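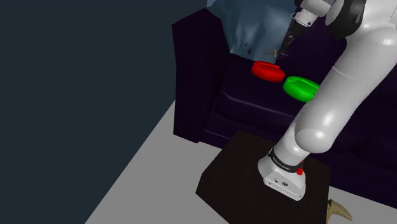

## Drerkley monitor arm, single, clamp fitting

I bought the Drerkley in July to replace a Datton arm that had started to sag. It holds a fairly heavy screen over a desk that is also used for sewing, so it gets pushed back and pulled forward several times a day.

Fitting took 40 minutes. The clamp goes on from the back of the desk and tightens with a hex key, supplied. My desktop has a metal rail under the rear edge and I had to move the clamp 3 cm to the left to miss it. Check for this before you order. There is a bolt-through fitting in the box as well, which I haven't used.

### Movement

Out of the box the spring was set far too strong and the arm shot up when I let go. The tension screw is at the elbow and needs a lot of turns. Do it with the screen on and the arm level, or you will be there all evening. Once set, it has stayed put. Side to side it is smooth, a bit stiffer at the base than at the elbow.

Tilt is the weak point. The joint behind the screen has its own small bolt, and mine worked loose after 2 weeks. I tightened it and it has been fine so far, but the old Datton never did this.

### Cables

The clips are poor. They pop off when the arm is folded right back, and a thick power lead won't go in at all. I used fabric ties instead – cheap and easier to undo.

### Compared with the others

I tried a Sakai at work for a while. It's nicer to move and the finish is better, but it costs a good deal more and the base takes up more of the desk. Virance do one that looks nearly the same as the Drerkley, with a shorter reach. That would suit a shallow desk.

### Worth buying?

Yes, for one screen on a solid desk. I wouldn't put it on glass or on anything thin. The white version marks easily near the handle side, so get the grey if you have the choice. Spare clamps are sold separately, and delivery on mine was free but slow. It was promised for Wednesday and came the week after.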